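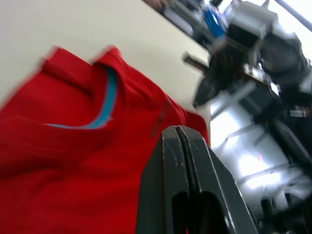
Search this site Search

School Clothing Swap Returns in October

The Droltdale clothing swap is back in the lower hall this October, from 3 p.m. until 7 p.m. Bring clean school clothes your children have outgrown and take home what you need. Shirts, sweaters, pants and gym clothes are all welcome. Please cut out old name tags and check pockets.

Last spring families brought in over 655 items. Most of the small sizes went in the first hour, and we are short of winter coats again.

Drop bags with Bláthnaid Noonan at the Tornik Street door before the swap opens. Ovidiu Ene has the list for anyone who can help fold and sort. Shoes cannot be accepted this time. Anything left over goes to the Dretance thrift store.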